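In praise of the long agenda

My mother used to say you could tell how a village was getting on by how long its meetings were, and she meant it as a complaint. She would come home from the hall in Stollton at half past ten, drop her bag on the stairs and announce that they had spent an hour on the bench. There was always a bench, or a gate, or somebody's hedge. I grew up thinking of meetings as a sort of weather that happened to adults, and I swore I'd keep well away from them when my turn came.

Well, my turn came, and I have been going to the Stollton parish meetings for four years now, and I'd like to say a word in their defence, particularly the slow ones.

There has been a good deal of talk since August of moving the whole business online. The idea is that we would each get a form, tick what we agree with, and leave a comment of up to 70 words on anything we don't. Ho-yin Fung, whom I like very much and who has two small children and a job in town, made the case for it kindly and well. He pointed out that the people who turn up are the people who can turn up, and that a meeting starting at seven in the evening might as well have a sign on the door saying no parents of toddlers. I haven't got a good answer to that. I've thought about it a lot, usually while washing up, and I still haven't.

But I do want to put something on the other side of the scales. When we argued over the footpath behind Mak Lane (and my goodness, we did argue), I arrived quite certain that it ought to be surfaced. I'd have ticked yes on a form in two seconds and gone back to my tea. Then Rodrigo Cabello, who walks it every morning with his dog, talked for a long while about where the water goes after heavy rain, and wandered off into a story about his uncle's drains, and came back again, and somewhere in the middle of the drains I realised I had been wrong. I don't think 70 words would have done it. I needed the uncle.

People are very rude about that kind of talk. They call it waffle, and some of it is, and I have sat through a description of a boundary wall that I shall carry to my grave. All the same, a person who is allowed to go on a bit will often get to the thing they're really worried about, and it's hardly ever the thing they put their hand up to say. The lady who objected to the new bins was afraid of the lorry reversing near her gate. We'd never have got that out of a tick box, and moving the collection point a little way down the lane cost us next to nothing.
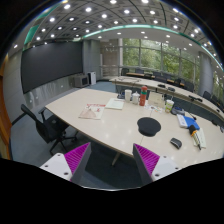 I'd also say, a bit shyly, that it does us good to sit across a table from people we disagree with. I have been quite cross with my neighbours in writing. I find it much harder to stay cross with a man who is passing me the biscuits, and I've noticed that the letters in the parish newsletter grow sharper in the months when we don't meet.

So what would I do? I'd keep the evening meeting and add a morning one, every other time, with a corner for the children and no fuss made about the noise. I'd let people send in a letter of any length and have it read aloud by somebody with a decent voice. Ho-yin thinks the morning idea might work for him if it's after the school run, and I've told him I'll bring it up next time, under any other business, straight after the bench.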